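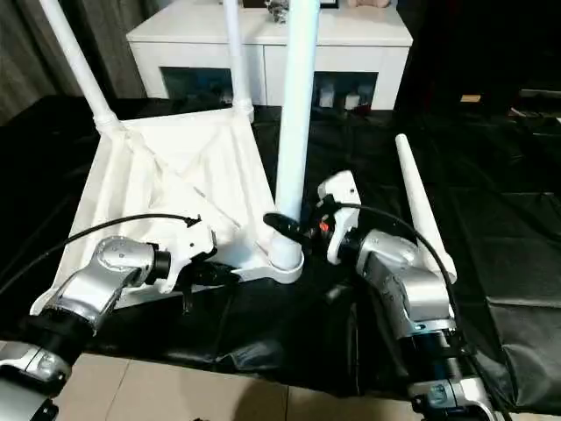 1/ Product table thread, part two

ok so the white folding stand. four poles, one base, and a fabric panel that has to pull tight between them. it's the fiddly bit of the whole setup so it gets its own post

2/ black cloth goes down FIRST. all the way over the tabletop. I always think I'll slide it under later and I never do

3/ yes the cloth is wrinkled. Mhairi has the steamer and Mhairi is in Burklow til Monday. moving on

4/ thick pole in the middle, straight up out of the round base. then the skinny ones, they have the little collars at the foot. push till it clicks - if you didn't hear a click it's not in

5/ the fabric. creases from being folded since September. there's a seam running on the diagonal and I used to line it up wrong every singel time. seam first, then stretch

6/ Innes swears by a hair dryer for the creases. haven't tried it. anyone??

7/ whole thing takes me 13 minutes on a good day, 30 if I've lost the bag with the instructions in it

8/ someone asked last time, no I don't leave it up between shows, no space. it folds and goes behind the door

9/ next post is the price cards. need to find teh good pens - back after lunch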